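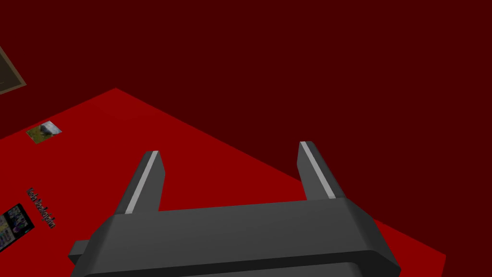
red tabletop, dark grey gripper

Kitchen bench colour: talk me out of red (or into it!)

matejas
Posted May 13, 2023
Okay so we're finally doing the kitchen and I have fallen hard for a bright red benchtop. Like, properly red. Cupboards would be off-white, floor is old Tassie oak that we're keeping. My partner wants "warm grey" and I could cry. Has anyone lived with a strong colour for a few years?

drornico
Did it in August. Love it, but every crumb shows up, and so does flour. If you bake you'll be wiping it down 3 times a day.

ermira_h
Don't. Sorry! We bought a place with a red laminate bench and I was over it inside 2 months. It throws pink onto everything, your white cupboards won't look white any more. Put the red on the stools, or a splashback if you must.

suvum
Disagree with Ermira, pink cast depends on your light. Ours faces south, gets no direct sun, and the colour is the only cheerful thing in the room. Matt finish though, gloss will do your head in.

ermira_h
Ours was gloss so fair point. I'd still hate to sell a house with it.

matejas
We're not selling, they'll have to carry me out of here haha. Suvum, did you go laminate or something fancier? I got a quote from the Stodura showroom and had to sit down in the car for a bit.

suvum
Laminate, square edge. Get the biggest sample they'll give you and leave it next to the kettle for a fortnight. I paid 100 bucks for an offcut and it saved me from a much more orange one.

drornico
Seconding the big sample. The little chips always look darker than the full sheet.

ermira_h
Lighter, surely? Ours looked way darker once it was in.

drornico
Well mine went the other way, so who knows. Get the offcut.

matejas
Ringing on Monday about an offcut. Partner has agreed to "look at it", I'm counting that as a yes. Now does anyone have opinions on black taps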